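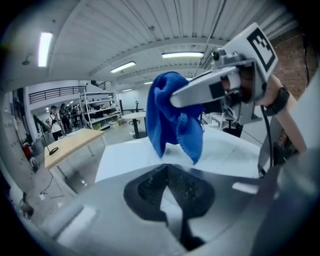 A flat textile has no fixed shape of its own. Its outline at any moment depends on where it is supported, how heavy it is, how stiff it is and what it touches. Chapter 3 treated cloths as flat rectangles with a length, a width and a mass per unit area. That treatment is enough for laundry loads and shelf space, but it fails as soon as the cloth is lifted. A blue microfiber towel held at an upper corner falls in loose pleats, with the fabric bunched near the hold and the lower edges hanging just over the tabletop. Part of the hem shows along the bottom right, and the rest of the outline has to be inferred. Most of the work in folding a towel is spent getting from this condition back to the rectangle.

## 4.1 Terms used in this chapter

**Hold point.** The place where the cloth is supported from above. A cloth may have one hold point or several.

**Drape.** The form taken by the unsupported part of the cloth under its own weight.

**Free edge.** Any length of hem that is neither held nor resting on a surface.

**Contact line.** The line along which a hanging cloth first meets the table. Below this line the fabric carries no tension and will buckle.

**Lay.** The condition of a cloth spread on a surface with all four corners visible and no layer on top of another.

Some trade manuals use "hang" for drape and "spread" for lay. The Zacharopoulos tables in Appendix B follow the older usage and should be read with that in mind.

## 4.2 Drape from a single hold point

When a square cloth is lifted by one corner, the opposite corner usually becomes the lowest point. The two side corners hang between them and tend to turn inward. When the hold point is away from the corner, the fabric doubles over it and forms a lobe – a short rounded fold that stands above or beside the hold – and the lowest point can no longer be predicted from the dimensions alone.
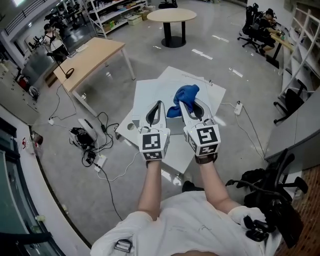 The size of the lobe depends mainly on bending stiffness. Thin woven cotton gives a small, sharp lobe. Split-fiber microfiber is soft but has a raised surface, and its layers cling to each other, so a lobe once formed tends to remain when the cloth is lowered. Shaking opens it only in part. The more reliable method is to find a second corner by following the hem from the first.

## 4.3 Effect of laundering

Stiffness changes over the life of a cloth. The two reference towels used in the exercises, Wavari 1118 and Nemach 1521, are washed at 60 °C without fabric softener and are rated for up to 500 cycles. The hem stitching shrinks more than the body of the towel, and an old towel therefore has slightly puckered edges and corners that are no longer square. Measure both diagonals before folding. If they differ, align the long edges first and let the difference fall at the open end.

Section 4.4 sets out the measuring procedure. A flat table, a steel rule and one towel of either type are required.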